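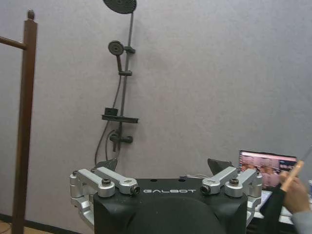

White GALBOT lettering on black, with a brushed-aluminium joint to either side.

Removing candle wax from altar linen and pew cushions

Compiled by Rosalind Marchetti for the Hadley chapel sacristy
Updated Apr 24, 2026

Let the wax harden fully before touching it. Small linens can go in the freezer in a plastic bag for an hour. Lift off what will come away with the back of a table knife, working from the edge of the spill to the middle. Do not scrape embroidery.

Lay the cloth between two sheets of plain white kitchen paper and press with a warm iron, no steam. Move to a clean area of paper as soon as the wax shows through. Printed paper will transfer its ink to the linen.

Coloured wax leaves dye behind. Dab with white spirit on a cotton pad, window open, iron switched off and put away. Let the cloth air completely, then wash at 40 degrees with a plain detergent. Starch only what will be used within the month - starched linen cracks along the folds in storage.
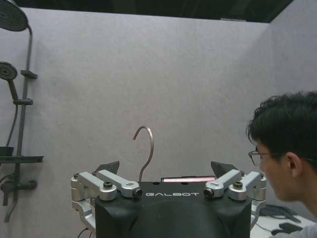
Pew cushions cannot be frozen, so hold a bag of ice against the spot for ten minutes and lift the wax as before. The old Mercado covers are wool and will felt under a hot iron. Use the lowest setting and a pressing cloth. If the cover has a zip, take it off the foam first.

Brass followers and candlesticks: stand them in hot tap water until the wax softens, wipe with a soft rag, dry at once. Never use boiling water on anything with a glued felt base. Yaw Bonsu keeps spare felt in the vestry cupboard, second shelf.

Rags with white spirit on them are to be dried flat outdoors before they go in the bin. The next full linen wash is in May, before Pentecost.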